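From: Mārtiņš Uibo
To: quiet-pc list
Date: 23rd February
Subject: Re: Bringing old desktops back for writing and music

Hi everyone, and thanks to Normunds for getting this going again. I meant to send two lines and, well, see below.

Normunds Jõgi wrote:
> I've been offered an old tower from the office clear-out and I'm thinking
> of setting it up as a writing machine in the back bedroom. No internet, or
> hardly any, just a text editor and my music. Has anyone on the list done
> this and kept at it for more than a month? My worry is that I'll spend all
> my evenings setting it up and never write a word. Also, how do you get your
> drafts off it when you want to send them to somebody?

Yes! I've been at it since June and I love it. I'll take your worry first, as it was mine too. I did lose a couple of weeks to fiddling. I tried four editors, changed the font every night and wrote a very long file called "plans" that had no story in it anywhere. Then I made a rule that I could only change settings on the first of the month. It sounds silly, but it worked on me right away. If something bugs me on the ninth, it goes on a paper list, and by the first I've usually stopped caring about most of the list.

The editor I settled on is Zeneck, the plain one, not the version with the sidebar. It opens on the last line you typed, which I can't praise enough. You sit down, you see your own half-finished sentence, and you finish it. I stop in the middle of a sentence on purpose now. For the long project I keep one file per chapter (17 of them so far, two of which are terrible and will have to go), all in one folder with the chapter number at the front of the name so they sort properly. That's the whole system. I used to have tags and colors and a chart on the wall, and I was always looking after the chart.

Somebody asked last time whether the lack of internet gets annoying. It does, for the first week! I kept reaching over to look up some small thing — what you call the strap on a horse's nose, what time the sun sets up north in winter. Now I type two square brackets with the question inside and keep going. When the chapter is finished I search for the brackets, copy the questions onto paper and look them all up in one sitting at the kitchen table with the laptop. Half of the questions don't matter by then, and the other half are fun to chase down together.
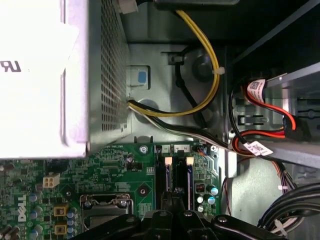

Music next, as you mentioned it. I ripped all my CDs years ago and had them scattered over three drives, so I spent one rainy weekend putting everything into folders by artist and then album. I play it with Kemeck, which is small and ugly and starts in a blink. My one tip is to make a writing playlist with nothing on it that has words in a language you speak. I lean on piano records and a pile of old Paiva dance tunes my aunt gave me, and I play the same 12 albums over and over. My brain has learned that the first track means sit down and type. I really didn't expect that to happen but it's strong now. I heard one of those tunes in a shop last week and wanted to go home and work on chapter nine.

On getting drafts off the machine: I use two USB sticks, one red and one blue. Red goes in on even days and blue on odd days, and whichever one isn't in use lives in my coat pocket. I copy the entire folder every time and put the date on it. It's text, so it takes up next to no room. Do try opening a copy on another computer once in a while, though. I went ages without checking and found that my accented letters had turned into question marks on the laptop, my own name included. Saving as UTF-8 fixed it, and Zeneck has a setting for that under File, a bit hidden, at the very bottom.

Printing is the one part I haven't sorted out. I'd love to print a chapter straight from the back room and mark it up in pencil, but my printer only wants to talk over the network. For now I carry the stick downstairs. If anyone has an old printer with a cable that still behaves, please tell me the model.

Oh, and Normunds, are you coming to the reading evening at Toltusus? I'm going to read the opening of chapter two, the one with the ferry. It would be great to hear a page or so of yours, even a rough one. You have a few weeks yet, and a page is only a page!

One question back to you: which keyboard did you get with the tower? Mine is an old, loud, heavy thing and I've grown very fond of it, but my wife can hear it through the wall and would be glad of suggestions.

All the best,
Mārtiņš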